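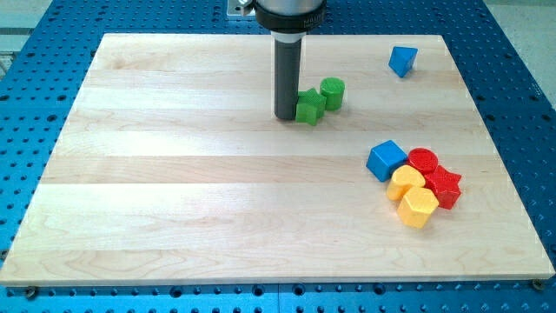
Planked board in light maple on the blue table.

Gruvanbridge voter turnout project: progress to 2/24/23

We've had a cracking start to the year! Our doorstep teams have now spoken to 2,000 residents across Druvureck and Tremwood wards, and 556 of them asked for help getting on the electoral register – well ahead of what we put in the bid. Renters were the keenest by far.

The two hustings in January went well too. Tremwood was standing room only, and the questions on bus cuts and council tax ran on past closing time. Kibet Kimaro chaired both and kept every candidate to three minutes (no small feat).

Spending is on track, apart from leaflet printing, where we're slightly over. We'd like to move the unspent Schnyder grant travel money across to cover it, and would be glad of your decision before the next print run.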